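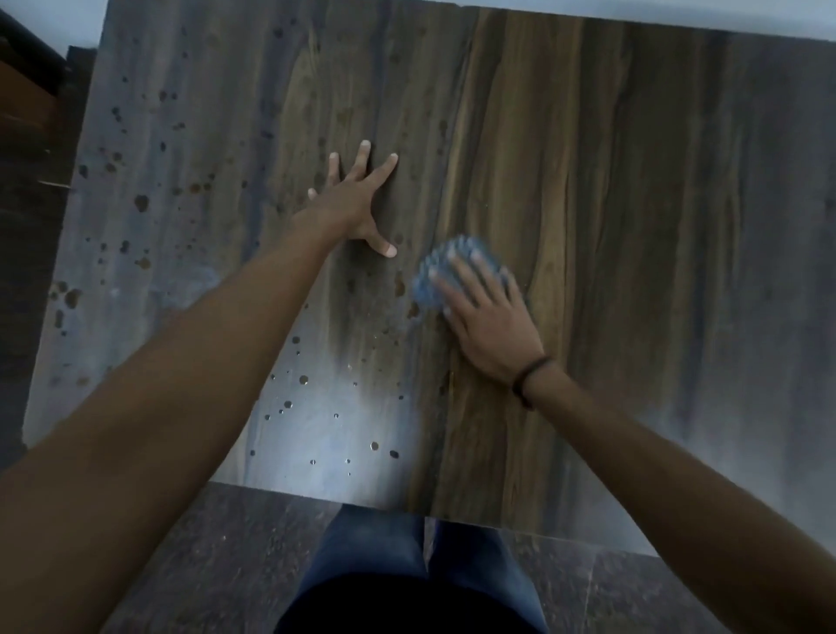

Wiping down the wood-grain top

Home | Ask | Browse | Cleaning | Sign in

Streaks on a wood-grain table top

Posted Thursday by Rositus

I spray the top, wipe it, and grey smears show up later. What am I doing wrong?

Gaete
Too much spray. Put it on the cloth, hold the top steady with your free hand and go with the grain.
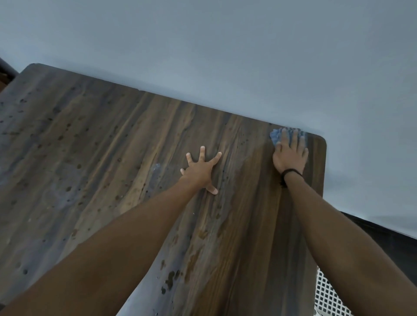

Do the edges and rounded corners last, then buff with a dry cloth. Mine takes 6 minutes.

Pondari
vinegar

Rarine
Old polish did it to mine. Warm water, drop of dish soap, rinse the cloth often. 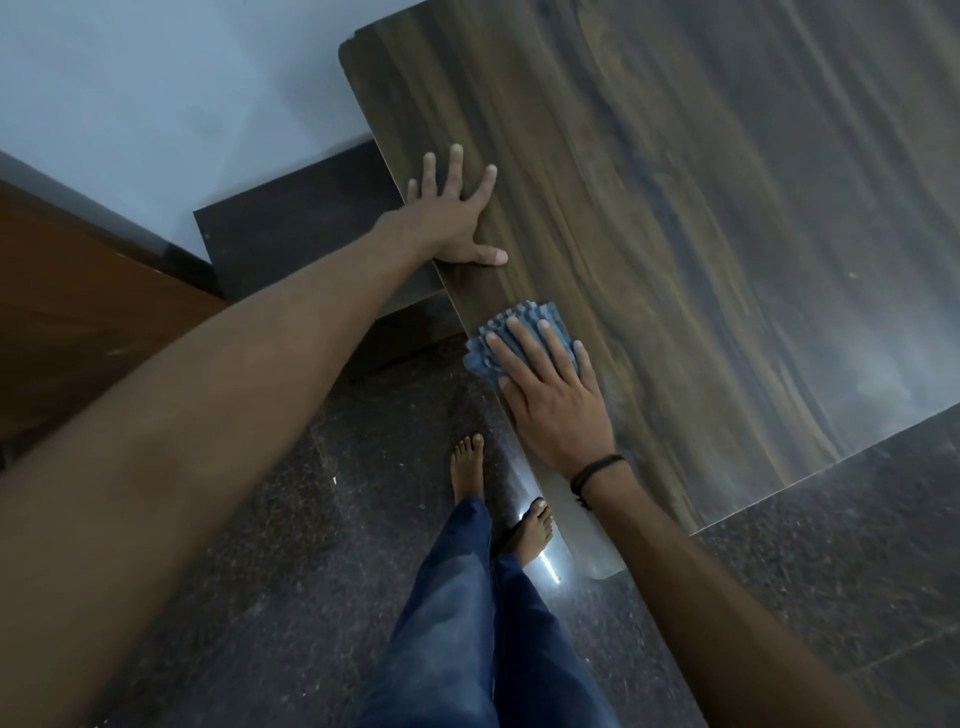 Skip anything gritty, it dulls the colour.

Contact | Copyright | Back to top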